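Lomura Countertop Pizza Oven
Section 4: First firing, stone care and baking

Read Section 3 (Placing the oven) before you start. The steps in this section assume that the oven stands level, that the rear vent is clear, and that the mains lead is not trapped beneath the feet.

4.1 What you need

The baking stone supplied in the lower carton
The stone carrier (two wire handles, joined)
A metal peel no wider than the oven mouth
A soft dry brush
Oven gloves that cover the wrist
Fine semolina or plain flour

The Fesar stone and the Vidal stone both fit this oven. The Fesar stone is the standard part. The Vidal stone is thicker and takes longer to heat; where the two differ, the step says so.

4.2 Fitting the stone

1. Switch off at the wall and pull out the plug.
2. Open the door fully until it rests on its stop.
3. Check that the four ceramic pads are seated in the floor of the oven. Press each one down with a finger.
4. Wipe the stone with a dry cloth. Do not use water.
5. Lower the stone into the carrier with the smooth face upwards.
6. Slide the carrier into the oven until the rear edge of the stone touches the back rail.
7. Lower the stone on to the pads and draw the carrier out.
8. Push gently on each corner of the stone. If it rocks, lift it out and seat the pads again.

CAUTION: Do not run the oven without the stone. The lower element is not guarded and the floor of the oven will discolour.

4.3 First firing

The first firing drives off moisture left in the stone and burns off the coating used to protect the elements in transit. Some smoke and a smell of hot metal are normal. Open a window and run the extractor if you have one. Keep caged birds out of the room.

1. Plug in and switch on. The display shows two dashes.
2. Turn the left dial (lower element) to 1 and the right dial (upper element) to 0.
3. Close the door and leave the oven for 40 minutes.
4. Turn both dials to 2. Leave for a further 20 minutes.
5. Turn both dials to 4 and wait until the display reads 300.
6. Hold at this setting for 13 minutes.
7. Turn both dials to 0 and leave the door closed until the display shows two dashes again.

Note: With the Vidal stone, repeat step 3 once before going on to step 4.

Note: The display gives the temperature of the air beside the probe, in degrees Celsius. The face of the stone lags behind it. A surface thermometer, if you own one, should be pointed at the centre of the stone with the door open for as short a time as possible.

CAUTION: Never cool the stone with water, ice or a damp cloth. It may crack without warning, and pieces can leave the oven mouth.

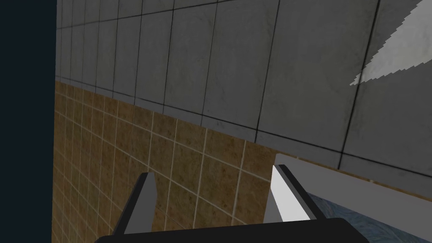
One comment on the online version of this section asked whether the slow first stage could be skipped, the stone having been dried overnight in an ordinary kitchen oven beforehand. It cannot. The first stage also conditions the element coating, and going straight to setting 4 produces far more smoke. Drying the stone beforehand does no harm, but every step in 4.3 must still be followed.

4.4 Preparing dough for this oven

Dough that works well in a domestic oven is often too wet for a hot stone. Start with the recipe in the leaflet and add water only after two or three successful bakes.

1. Take the dough balls out of the fridge and leave them covered until they are soft and no longer cold at the centre.
2. Dust the worktop lightly. Semolina slides better than flour but scorches if there is too much of it.
3. Press the ball out from the middle, leaving the rim untouched.
4. Stretch to a size at least two fingers smaller than the stone on every side.
5. Move the base to the peel before adding sauce.
6. Spread the sauce thinly and stop short of the rim.
7. Shake the peel. The base must move freely. If it sticks at any point, lift that edge and dust beneath it.

Note: Fresh mozzarella should be torn and drained in a sieve before use. Undrained cheese leaves a pool in the centre of the pizza and the base beneath it will stay pale.

Note: Do not leave a topped base standing on the peel. Sauce soaks through and the dough will bond to the metal.

4.5 Baking

1. Set the left dial to 3 and the right dial to 4.
2. Wait until the heating light goes out, comes on and goes out a second time. With the Vidal stone, wait for the third time.
3. Open the door. Place the tip of the peel near the back rail, tilt it slightly and draw it back in one movement.
4. Close the door.
5. When the rim has risen and begun to colour, turn the pizza through half a circle with the peel or a pair of long tongs.
6. Remove the pizza when the rim is spotted brown and the underside is firm. Lift one edge to check.
7. Put the pizza on a wire rack for a moment before cutting. A board traps steam and softens the base.

Brush loose flour off the stone between pizzas, using the long-handled brush only. Let the heating light go out again before loading the next one.

CAUTION: The door glass and the metal surround remain hot long after the dials are at 0. Do not lay the lead, a cloth or packaging over the oven.

CAUTION: Do not use baking parchment. It is not suitable for the temperatures reached in this oven.

4.6 Adjusting the result

Base pale, rim dark: reduce the right dial by one and allow longer for the stone to heat.
Base burnt, top undercooked: reduce the left dial by one. Check for loose semolina on the stone.
Rim flat and hard: the dough was too cold or the rim was pressed during stretching.
Centre wet: use less sauce, drain the cheese, bake with fewer toppings.
One side darker than the other: turn the pizza earlier. If the fault is always on the same side, check that the oven is level and that the stone touches the back rail along its full width.
Base tears on loading: the dough is stretched too thin, or the peel has not been dusted evenly.

Change one setting at a time and bake a plain pizza after each change.

4.7 Cleaning the stone

1. Let the stone cool fully inside the oven, with the door closed.
2. Scrape off burnt cheese with a plastic or wooden scraper.
3. Brush away the crumbs and tip them out of the tray below the door.
4. Wipe with a cloth that has been wrung out well. Use no soap or oven cleaner; the stone is porous and will hold the taste.
5. Leave the stone to air before the next use, then heat it with both dials at 1 before going higher.

Dark stains are permanent and do not affect baking. A stone with a crack running from edge to edge must be replaced. Fine surface lines that cannot be felt with a fingernail may be ignored.

Stones made by Tellura have the same width but sit higher on the pads and bring the pizza too near the upper element. They must not be fitted to this model.

Section revised Dec 20, 2024. Replaces the May issue, in which the dial settings in 4.5 were printed the wrong way round.

Continue to Section 5: Using the oven for bread and flatbreads.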